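4.2 Finger pad comparison

The Flestix pads and the Wastano pads were tested on the same arm under the Zeman controller. Each set ran 103 pick attempts on oranges in a bowl. Closing speed was held constant, and the controller logged finger position at 13 points per attempt.

White arm over the bowl of oranges on the dark countertop.

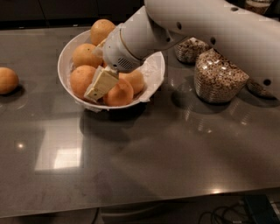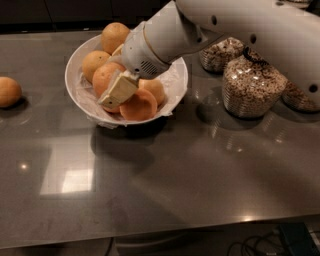 Attempts in which the fruit rolled before contact were kept in the totals. Wrist angle was not varied and is left for section 5.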